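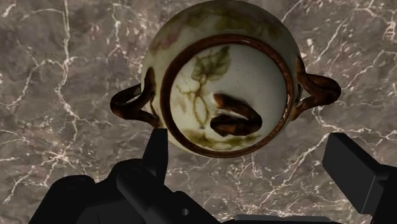 How to Teach a Robot to Lift a Lid Without Breaking Your Best Pot

By Bríd Hegarty, for the Grendside Young Explainers pages
7 Mar 2022

Suppose you wanted to teach a robot to take the lid off a pot. You would need a robot, a pot and a lid. Then you would need another pot, and another lid, and a broom.

Robots are slow learners. A person who has never seen a certain pot before can look at it, grab the knob and lift. A robot has to work out where the knob is, how far away it is, which way it faces, how hard to squeeze, and when to stop going down. Get that last one wrong and you have a robot pushing hard on a piece of china, quite calmly, until the china gives up.

So a team at the Bellbridge lab did their teaching in a place where china is free. They used a simulator.

What is a simulator?

It's a computer program that pretends to be a piece of the world. You already know how this works if you have ever driven a car into a lake in a video game and then gone down for dinner perfectly dry.

The simulator the team used has a robot arm in it, bent over a marble counter. It has gravity, so dropped things fall. It has friction, which is the grippiness that stops a pot from skating off like a hockey puck. It also has a lot of arithmetic, done over and over, many times for each second of pretend time, to decide where everything should be next.

When a try goes badly, the computer puts everything back. The pot is whole again. The robot doesn't even have the decency to look embarrassed.

Min-kyu Ko, who built most of the pretend kitchen, spent a long time on the pot. It has a round body, a painted pattern in greens and browns, and a brown looped knob on the lid. The knob is the important bit. A loop has a hole in it, and it's a different shape depending on where you look from. From the side it sticks up like a little handle. From straight above it's a bent brown shape lying on the lid, and a robot could be forgiven for mistaking it for more decoration. (It was forgiven. Many times.)

Lessons from a person

There are several ways to teach a robot. One is to let it try things at random and give it points when something good happens. This works, but it starts with a very long stretch of the robot waving at the wall.

The Bellbridge team used another way, called imitation learning. Imitation just means copying. A person steers the pretend arm with a hand controller, lifts the lid, and the computer writes down everything: what the cameras saw, where each joint of the arm was, and how the gripper moved. One complete go like this is called a demonstration.

The team recorded 238 demonstrations. Maja Wasilewska did most of them and would like it known that her thumbs have recovered.

Next, all of that went into a computer program called a neural network. You can think of it as a machine with a huge number of tiny dials. It looks at one moment from a demonstration and guesses what the person did next. At first its guesses are awful. Each time, the dials get turned a tiny bit so the guess would have been less awful. Do that for long enough and the guesses get good.

After that, you take the person away and let the network steer.

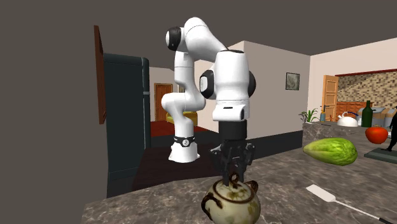

Does the robot know what a pot is?

It doesn't. It has learned that when its cameras show certain colors and shapes, moving in a certain way usually comes next. It has no idea that pots hold things, or that people get cross when you drop them.

Two kinds of looking

The robot in these lessons gets to see from more than one place, and the reason is worth understanding.

Try this at home. Put a mug on a table. Stand back a few steps and look at it. You can see where it is in the room and what's near it, but if your hand goes down toward it, your hand gets in the way. Now put your face right over the mug, beside your hand. You can see exactly where your fingers are going. You can also see practically nothing else, and if there were a cake on the other side of the table you would miss it, and that would be a serious matter.

A camera that stands back is good for finding the pot. A camera that looks down past the gripper's fingers is good for the last little bit before touching. The network gets both views and has to learn which one to trust, and when.

The team checked this by covering up one view at a time (in a simulator, you just switch it off). With only the close view, the arm sometimes set off confidently in the wrong direction. With only the far view, it went to the right place and then closed its fingers on air, just beside the knob. Everyone who watched this said "ooh" each time, as if at a soccer game.

The trouble with kitchens

Now for the main experiment, and the part that went wrong first.

All the early demonstrations were recorded in the furnished kitchen. It's a busy sort of room. There's a fridge, a yellow sofa farther back, a potted plant, a kettle, a tomato and a big green vegetable that has caused more arguments in the lab than any vegetable should.

The robot learned nicely there. Then Conall Corrigan did something mean. He took away the room. He left the arm, the counter, the pot and the spatula, and put plain brownish gray behind them.

You or I would hardly mind. The pot is still a pot. But the robot got much worse at its job, and in fewer than half of its tries did it lift the lid.

What had happened was that the network had been using the room as a clue. It had noticed, in its way, that the pot was usually a certain distance from the tomato. Nobody had told it that tomatoes don't matter. It's a bit like learning your way to school by a parked blue van. It's an excellent method until the van drives off.

Scientists have a name for this kind of false clue. They call it a shortcut. The annoying thing about shortcuts is that they look exactly like good learning until you change something.

Shuffling the world

The cure is called randomization, a long word for mixing things up on purpose. The team set the simulator to change the parts that don't matter:

The room behind the counter, sometimes full and sometimes gone.
The brightness and direction of the light.
The place where the spatula lies.
The food. The green vegetable was made to appear, vanish and turn around, and it took this well.

The parts that do matter stayed true. A lid was always a lid, and the knob was always on it. If everything else keeps changing, the only clue left that works every time is the pot, and so the network ends up paying attention to the pot.
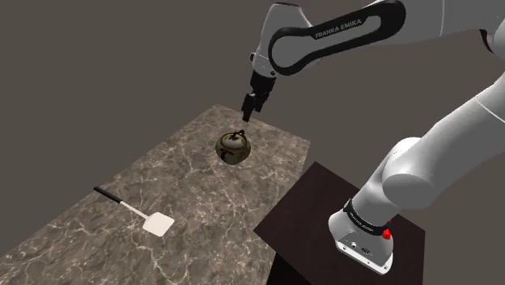

So, did it work?

Mostly. The team trained the network again with the shuffled worlds and then gave it a test of 100 tries, half with a room and half without. It lifted the lid in 90 of them.

You might think they would stop there and have cake. But a network starts out with its dials in random positions, and sometimes you just get a lucky start. So they trained it 4 separate times, from different starts, and tested each one. The scores came out close together. That's a good sign, and a dull afternoon.

The failures are the interesting bit, if you're the sort of person who likes failures, and scientists have to be. In most of them the knob was turned so that the arm had to twist its wrist a long way around to reach it. There weren't many demonstrations like that, as they are a nuisance to do. The robot had learned, very faithfully, from people who avoided the awkward ones.

What they still don't know

A simulator is a good liar, but it is still a liar. Real china can be slippery in one spot and sticky in another where somebody has had jam. Real cameras get smudged. Real lids jam a bit. The gap between the pretend world and the real one is called the sim-to-real gap, and plenty of clever robots have fallen straight into it.

Deirdre Ó Gríofa, who leads the project, plans to try the network on a real arm in September. She has been to the secondhand shop in Wamham and bought some pots with looped knobs. She has also bought a broom.

Words to know

Gripper: the robot's hand. This one has two fingers and no thumb, so it is hopeless at buttons.

Demonstration: one go at a task, done by a person and saved for the robot to copy.

Neural network: a program with a great many dials that get adjusted as it learns.

Shortcut: a clue that works only by luck, like the blue van.

Randomization: changing whatever doesn't matter so the robot can't lean on it.

Something to try

Ask a friend to shut their eyes while you lay a spoon, a cup and an orange on a table. Let them look, then have them shut their eyes again and reach for the cup. Now move only the orange and let them have another look and another go. Did it bother them? Try it with the cup moved instead, and use a plastic one.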